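Notebook, make-up tray sorting
March, second entry

Started a little after 8 with the tray still in the condition from the last entry. I did not move anything before coffee, so that I could read my old notes next to it. My old notes are not very good. I wrote "brushes left, small things right, see Henok" and I no longer remember what Henok Moges told me about it. I asked him again and he said that he never liked that layout either.

The question for this week is simple. We have one tray with compartments and one mixed group of beauty tools, and we want a layout which a person can understand without a label. The Galang list asks for labels on every compartment. I would like to try first without them, because the labels from Flurar come off after some time and leave glue in the corners, and then lint sticks to the glue.

What I decided for today:

Round and short things go in the tray first. They roll or slide away if they stay on the table, so they should have walls around them. Pads and small containers belong to this group.

Long thin things stay outside on the table until the end, side by side, with the same slope. When they lie parallel I can compare the lengths with my eyes and choose the compartment after. If I put them in too early, the long handles go over the dividers and block the compartment next to it.

The tray is turned diagonally. Henok prefers it straight, parallel with the wall. For me the corner pointing to the back is better, it leaves more free table in the front for the long tools. We did not agree, and we will do one session in each way and compare.
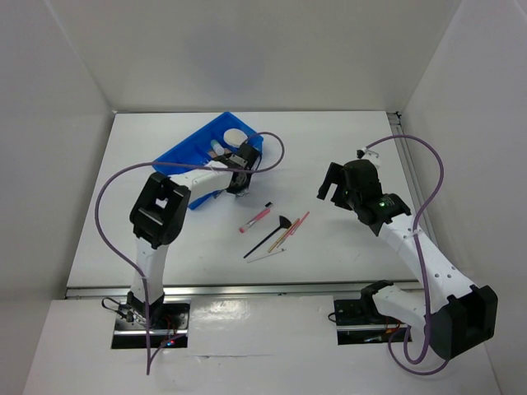 Pad and small container in the tray. Pink brush and fan brush still out, with the thin tools to the right.

Notes on the separate items, for the next person who does this:

The cream-white pad. It is easy to place but it takes a full compartment for itself. I would accept this. In the first layout I put the pad on top of other things and every time it had to be lifted first to reach anything.

The small container with the blue-green end. It does not want to stand up, I let it lie. If it lies at an angle it uses more space than I planned, but I don't want to lose the afternoon on this.

The short pink brush. This one can go in almost any place, so I keep it for last. Please write down where you put it, I forget every time.

The fan brush. This is the difficult one. The head is wide and the handle is long and thin, so it needs width at one end and length for the rest. I tried before with the head down in a compartment and the bristles were bent the next morning. Henok straightened them with warm water and a paper towel, and they are acceptable again. From now on the head must not touch a divider. If it does, take it out and start again with this brush.

The thin sticks (gold, pale pink, bright pink). I want to keep them as one group. Their thickness is similar enough that they can share a space, and by color they are easy to tell apart. The bright pink one should be at the outside, so you find the group fast.

A remark about cleaning. The white table shows all powder, and this I consider an advantage. Wipe with a damp cloth, then a dry one. Please do not use the Jerkemance spray on the tray, it makes the plastic cloudy. For the table it is fine. The bottle says 1,000 ml but somebody has filled it again from the Javbridge can, so check the smell before you use it.

Supplies: we are low on the cotton pads. A new pack has 200 and we should order 2 packs, not more, the drawer is small.

Open points:

Is the diagonal tray better, or is it only my habit? Compare after Henok's session.

Maybe the fan brush needs its own stand. I looked at the offers and they are all too tall for the drawer. Henok thinks he can cut one from foam. He will need the handle thickness, measure it near the middle and also near the end.

Old layout drawing is still on the inside of the cupboard door. Remove it when the new one is ready, but keep the tape.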